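Skeltcombe path gets its lights back, and some residents would like them dimmer

17 Mar 2022

SKELTCOMBE – After a winter in which the paved path between Clavwood and the Skeltcombe shops was lit mainly by people's phones, the lamps are on again. Complaints about the darkness have stopped. Complaints about the light began the following evening.

The path, which most people here call the Cut and which the town's own map calls Shared Use Route 34, had been dark since August, when a contractor digging for a water main found the lighting cable first. The town sent a crew to look at the damage. The crew looked at it. A temporary sign went up asking people to take care, and it remained in place long enough for ivy to take an interest.

Repairs were finally handed to Dalex, the electrical firm that also looks after the parking lot at the library, and work finished last week. The old orange lamps have been replaced with white LED heads, which use less power and, according to a notice taped to the bulletin board at the Clavwood end, "provide improved color rendering for all users." Users have so far rendered their opinions mostly on the same bulletin board, in ballpoint.

"Can now see the puddles. Thank you," reads one. Someone has written under it, in smaller letters, "Can now see the puddles from my bed."

The second writer has a point. The lamp nearest the houses stands level with several upstairs windows, and residents on that side say it comes straight through ordinary curtains. One household has hung a quilt. Another has moved a teenager to the back bedroom, a change that the teenager is said to have accepted on terms.

Walkers are happier. The path is the shortest way home from the last bus, and the alternative is a long loop by the main road past the tire shop. Through the dark months a good many people took the loop anyway, and the bakery on the main road reports that it will be sorry to see them go.

The new lamps have done less for the other long-running argument on the path, which concerns the lights that travel along it. Bicycle headlights have been getting stronger for years, and a rider coming the other way after dark can now be a fairly complete experience, arriving as a white glare with a person presumably somewhere behind it.
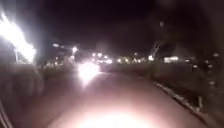
Bensaid, the bike shop by the Skeltcombe bus stop, has put a handwritten card in its window headed "Aim Down." It explains that a headlight should point at the ground a short way in front of the wheel, and that the squirrels do not need illuminating. The shop will adjust any light for free, including lights bought somewhere else, although the card allows itself a sigh on that subject.

According to the shop, the strongest light brought in so far was labeled at 2000 lumens. Its owner uses it to ride to choir practice. For a lit path through town, the shop suggests that 300 is plenty, and that most lights have a low setting which can be found by pressing the button again, a step many riders had not attempted.

Dog walkers, for their part, have been accused of escalation. Several now wear headlamps, and a headlamp has the drawback of pointing wherever its wearer looks, which in a polite town tends to be the face of whoever is saying hello. One note on the board proposes that people wearing headlamps greet each other by nodding. Another points out what nodding would do.

The hedge has entered the discussion too. It had the run of the place while the lamps were off and has put on a fair amount of growth, and cyclists say it narrows things just where two people are most likely to meet. Residents beneath the bright lamp would prefer that it be left to grow taller. The town's parks office says it will trim the side facing the path and leave the top alone for now, a settlement that gives everyone slightly less hedge than they wanted or slightly more.

As for the lamp by the bedrooms, Dalex has agreed to fit a shield on the house side. The part is a curved piece of metal and has been ordered. The town did not give a delivery date, although it did confirm that the shield will be painted to match the post, in case anyone had been worrying about that.

A request to dim all the lamps after the last bus is also being looked at. The new heads can be turned down on a timer, and the town says it would like to watch how the path is used at full brightness before changing anything. People who want to comment can do so in writing at the front desk of the town office, which has set out a box. The comment period runs for 2 weeks. Remarks left on the bulletin board will not be counted, an announcement that was posted on the bulletin board and has already drawn several replies.

The temporary sign asking people to take care is still up. The town says it belongs to the water main contractor, who will need to come and get it.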